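Straws, refills and a lot of plastic film: a morning at the Pistell

I'd been meaning to go back to the Pistell since they moved into the old Wornberg building, so when the owner said I could come before opening and ask whatever I liked, I was there at half past seven with my own croissant (rude, I know).

We started with money and somehow got on to straws within five minutes. "People think it's the coffee that takes over your life," she told me. "It's the little stuff. Sugar, napkins, lids. I buy straws 3,000 at a time and I still look in the cupboard in July and panic."
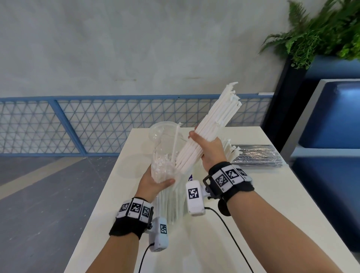
Straws turn out to be a subject she can talk about at length. She orders hers from Ristić, the catering wholesaler out by the ring road, and has tried most of what they sell. The paper ones cause the most grumbling. Filling up is a fiddly business too — a fat bundle of white ones in one hand, a clear plastic cup in the other with scraps of wrapping in it, and the dark ones lying flat in their film, waiting for their turn. "You do it by the handful," she said. "If you did them one by one you'd be there till Christmas."

I asked why she bothers keeping two colours. "Dark for iced coffee, pale for juice and the kids' milkshakes. It's vanity! But people notice when you run out of one."
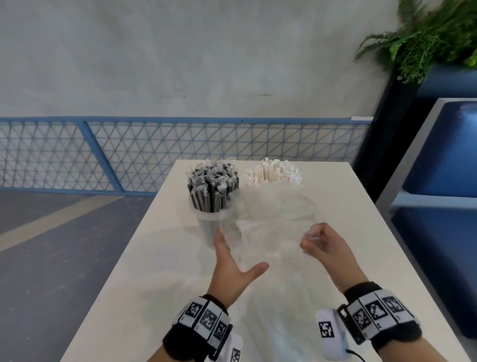 What bothers her more is the packaging. She saved all of hers through January, just to see, and ended up with a sack she could hardly get down the stairs. The Zunstead branch, which she opened first and still looks after, did the same and came out worse. She has asked for straws without individual wrappers, but some customers won't touch an unwrapped one, and she does see their point.

"I'd love big glass jars on the counter, like a sweet shop," she said. "Then somebody sneezes and I go off the idea."

She'd like to get through 2,000 fewer straws this summer by asking people if they want one before it goes in the drink. The staff are keen, apart from when there's a queue. By then it was nearly eight, someone was rattling the door, and she went off to let them in.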